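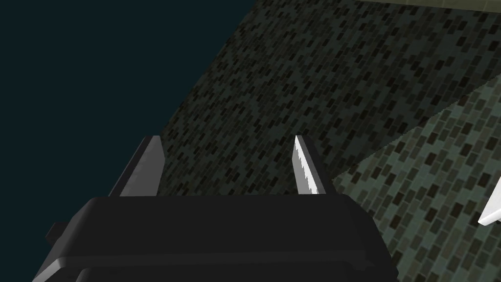 Simulator render, Ploneck planning project. Pictures: Clalmont software group, November 13, 2020

Gallery: the wrist view in our simulator

On this page we collect pictures from the work on our motion planner, Ploneck. Everything is rendered in the simulator from a viewpoint close to the gripper. We look at such pictures very often, for they show quickly if the planner and the perception part have the same idea of the room.

The first picture, at the top of the page, has the two fingers open with a good space between them. The white toothed pad on the right finger is the brightest thing near the middle, and for this reason we like to use it when we check the exposure settings. At the right margin only a small white piece of an object comes into view. Our detector, Aidoo, is asked to give no label when it has so little to work with, and to report "unknown, keep distance" to the planner.

The second picture is from the same room. More of the right side can be studied in it: white bars, and green glass inside of them. Glass is difficult for us. The depth module of Aidoo wants to look through it, so we now keep the pane as a closed surface in the planning map.
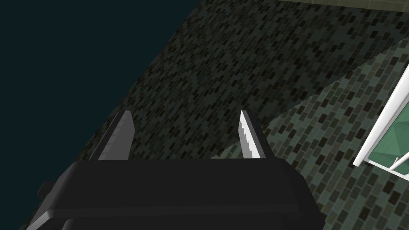
With this change the planner makes a new path every 30 steps and holds a margin of nine centimeters to any closed surface. Before March we used a margin of 20 and many paths were refused without need.

The small tiles gave us other work. The pattern repeats itself, and our feature matching can jump by one tile row. We now compare each match with the joint positions of the arm and throw away the ones that do not agree.

More pictures will be added when the Dreltimton test room is ready in the simulator. The settings files are in the project folder, under "wrist view".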